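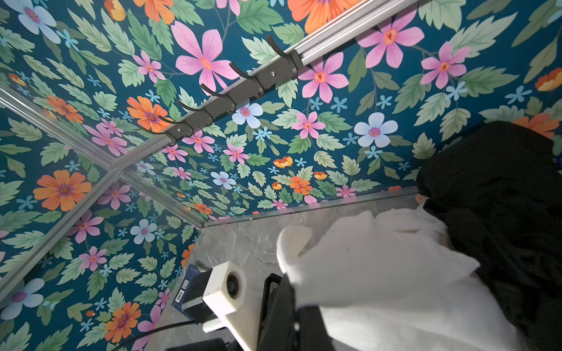
一、为什么选了墙纸

选题那周我本来想做镇上的老招牌，结果被别的组抢走了。Sorcha Mulligan 老师翻了翻我的备选清单，指着最下面那行“奶奶家的墙纸？”说，这个问号挺有意思的，你去试试。于是整个学期我就跟墙纸耗上了，到现在走进别人家里第一件事还是看墙（我室友已经受不了我了）。

我想弄清楚的事情很简单：Flallosstead 的人以前都买什么样的墙纸，为什么大花会流行，后来又为什么一下子全刷成了白墙。Aidan Ó Néill 跟我一组，他管录音和抄账本，我管访谈和写报告，画表格的活儿我们轮着来，谁输了谁画。

二、材料从哪儿来

最主要的材料是 Thygesen 墙纸店留下来的订货簿。店早就关了，簿子收在店主女儿家的储藏室里，装了两个饼干箱。她很大方，让我们坐在厨房里慢慢拍，还给我们煮汤。簿子里一共记了2,253笔订单，卖出去3,062卷纸。看着挺多，可是店主的字实在太潦草了！有203笔只写了“跟上次一样”，连花样名都没有。上次是哪次？我们往前翻了好几页也对不上，最后只好单独归成一类，统计的时候不算进去。

另外我们做了访谈，对象多半是住在老街一带的老人，也有两位以前的裱糊师傅。访谈提纲改过三遍。第一版问得太像考试，“您对花卉图案有何看法”，人家一听就不想说话了。后来改成“您小时候睡觉的房间墙上是什么”，效果好得多，有位阿姨一口气讲了四十分钟，从墙纸讲到她姐姐的婚礼，再讲回墙纸。

三、大花、小花和底色

花卉是订货簿里最常见的一类，这个我们猜到了。没猜到的是底色的变化。早年的簿子里几乎全是米色和浅黄，深色底一直到后半段才慢慢多起来，墨绿、深蓝绿、酒红都有。裱糊师傅跟我们说，深底的纸贴起来最怕接缝，白边露一丝都看得见，所以贴之前他会拿同色颜料把纸边先描一遍。我自己拿样纸试了试，描完手指三天没洗干净。

花的大小也有讲究。大花配高房间，小碎花配卧室，这是店里的老规矩，可是买的人根本不管。有位爷爷把最大的牡丹贴在了厕所，理由是剩下那两卷不用可惜。我特别喜欢这种回答，比书上那些“图案与空间尺度的关系”好记多了。
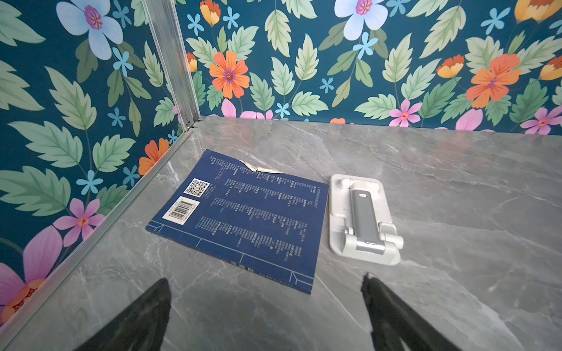 图2　花卉墙纸与灰色大理石纹桌面

关于搭配，访谈里的意见特别不统一。有人觉得墙已经很花了，家具就得素，桌布也要素；有人正好相反，窗帘、椅垫、灯罩统统上花，说这样才热闹。我外婆属于后一派。我问她不会眼晕吗，她说晕什么晕，冬天外面什么颜色都没有，屋里再没有颜色，日子怎么过。这句话我原样抄进了访谈记录，Aidan 说应该拿来当报告标题，我没同意，现在有点后悔。

四、对花这件事

写到这里得专门讲讲对花，因为我们在这上面栽了跟头。墙纸的图案是循环的，相邻两幅要把花对齐，循环越长，裁掉浪费的就越多。我们一开始拿每卷的长度直接除墙高，算出来一间房需要的卷数总比订货簿上的少，还以为店主多卖给人家了（冤枉人家好几天）。后来师傅在纸上给我们画了一遍，才明白少算的正是对花的损耗。

对花还分平对和错对。平对就是左右两幅在同一高度接上，错对要往下挪半个循环，裁的时候得两卷轮着来，不然废料一大堆。师傅的做法是先从最显眼的那面墙中间起头，往两边贴，把对不上的地方藏到门后面的角落去。

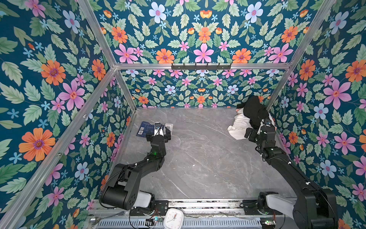 他说角落是最考人的，老房子没有一个角是直的，一整幅纸直接拐过去，到了另一面墙就歪了。正确的做法是在转角处裁开，先让纸多包过去一点点，再重新吊一条垂线，从垂线开始贴下一幅。图案在角上会损失一小条，站远了看不出来。我们在 Samow 社区中心借了一块旧隔板练手，两面板子夹一个角，我贴的那边起了好多泡，Aidan 那边倒是很平，可是花全部倒着长。他坚持说那是垂枝品种。

胶水我们用的是 Jiltent 牌的粉状胶，按袋子上的比例兑水，搅完要等一会儿再用。我第一次没等，结果一坨一坨的，刷子都拖不动。

五、白墙是怎么来的

订货簿最后几年的订单明显变稀，素色纸和可刷漆的底纸占了大头。受访的人给出的说法很多：请师傅贵了；年轻人搬家勤，租来的房子不许贴；撕旧纸太痛苦，撕过一次发誓再也不贴。最后这条我完全理解，我帮外婆撕过一面墙，底下还有一层，再底下又是一层，最里面是淡蓝色的小星星花，她看到以后站在那儿半天没说话，后来让我把那一小块留着别动。

我原来以为原因就是“审美变了”，现在觉得这个说法太省事。钱、工夫、房子是谁的，这几样在访谈里出现得比“好看不好看”多得多。不过我们的样本大多是老人，租房的年轻人只问到很少几个，这部分只能算初步想法，老师在中期检查的时候也提醒过。

六、没做好的地方

录音有两段风声太大，基本没法听，是11月在院子里录的，怪我，非说外面光线好。订货簿里的花样名跟实物大多对不上号，“夏日三号”到底长什么样，到交报告也没查出来。还有就是我们没有统一颜色的叫法，我写“深蓝绿”，Aidan 写“鸭子色”，合并表格那天差点吵起来。如果下次再做，我会先买一张色卡。

七、致谢

谢谢 Sorcha Mulligan 老师一遍遍看我啰嗦的草稿，谢谢 Thygesen 家的汤，谢谢两位师傅借给我们刷子和铅锤（铅锤已还，刷子还在我这儿，下周送回去）。附录一是访谈提纲第三版，附录二是订货簿的分类表，表里标灰的行就是那些“跟上次一样”。

2024年12月18日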